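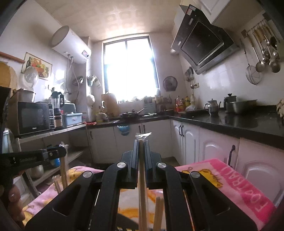
Chopsticks in the grip, kitchen table, Trekenano unit

Ticket: fingers slow to let go of thin items
Project: Flistach
Opened: 9/11/23
Status: open

Really pleased with how the Divia gripper picks up chopsticks, it gets hold of them beautifully! Letting go is the trouble. When I release the handle the right finger lags by 2 seconds, and by then the sticks have swung round and landed on their neighbours. It did this on 10 releases out of 90. Cups and lids have been fine since July.

Tried so far:
Wiped both pads with a damp cloth. No change.
Checked the pivots on each finger for play. All snug.
Swapped the return spring for the spare. Better for a while - lovely and snappy - then the lag came back.

Next I put the sticks on the blanket by the black mesh caddy and went from the wrapped bundle to the unwrapped ones. The lag turned up with both, so I don't think the plastic is to blame.
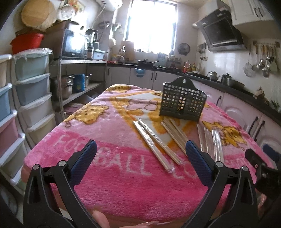

Ham: Have you looked at the linkage on the right side? We had 2 units with a tight bush there and a new spring only hid it. Take the finger off and work the joint by hand.

Brilliant, will try that tonight and post how it feels.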